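How much should I budget for a small robot arm to handle paper?

Posted by Mali Parry, 29 December 2022

We're a small office and we roll and sort plain sheets by hand at the meeting room table, maybe 200 a week. My boss wants a price for an arm by June and I have no idea where to start! I got one quote from Boltdale but it only covers the arm (no gripper, no setup). Power is all on one side of the room, and the table has a cable box set into it, so I can't just bolt something in the middle.

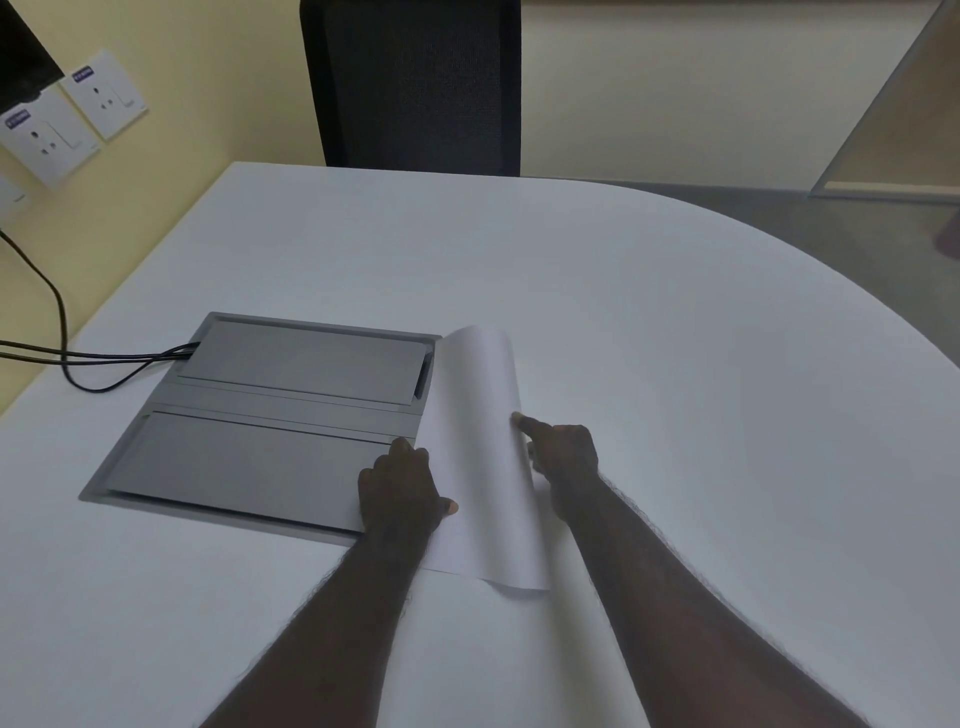 Petronella Mahlangu
Get the gripper priced first. Curling paper is awful for cheap ones, they crease it or grab two sheets. I'd hold back about 15 percent for spare fingers and pads too.

Narayanan Warrier
I agree on the gripper, but measure your table before you call anyone. Ours went on a clamp mount from Dafis and we still had to send the first one back, wrong size for the edge.

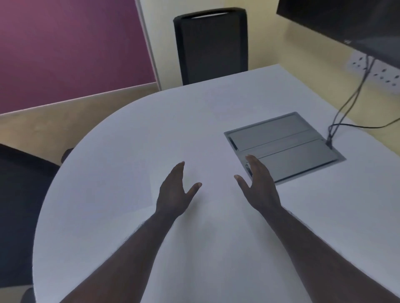

The second clamp was fine, but it took 6 weeks to come and we paid shipping both ways. So ask about returns, and ask if they'll let you rent for a month. Kimalell did that for us.
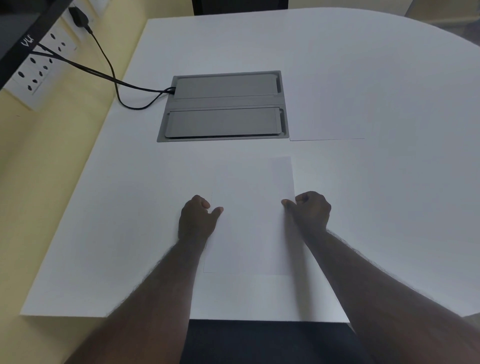
Single sheets on the tabletop, done by hand

Alfie Inskip
just buy used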